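20th March, open day at Jirner

Sunday, so the ring road was empty and I was parked with time for a bacon roll. Good turnout – 143 on the sign-in sheet by the time I left, and a queue for the Ekinci stand all morning (an arm stacking crates, very loud, didn't learn much).

The bit I'd come for was the Lultik room, where they had the bed set up and were showing laundry work with the hand-held grippers, one in each hand. I got a go myself! They're chunkier than I'd expected, and I spent the first few minutes pinching the sheet by mistake. My wrists knew all about it by the end.

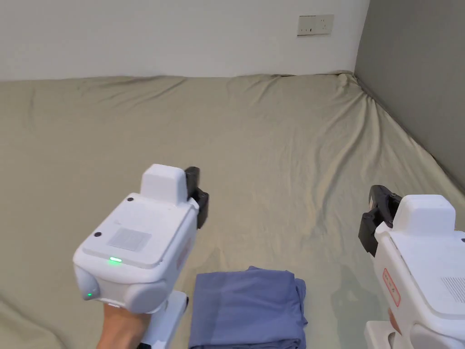 Both grippers over the bed, green lights on the left one, folded cloth between them.

Had a good natter with the Valtico lot afterwards about fitted sheets. They reckon the corners are the worst of it, and that around 19 tries in they stopped fighting the elastic and went back to folding small things. Fair enough, I'd have given up at 3.

To do: ask Jirner if we can borrow 2 grippers for a week in April, and find out what they charge. Also dig out our spare mattress, I think it's behind the old bench.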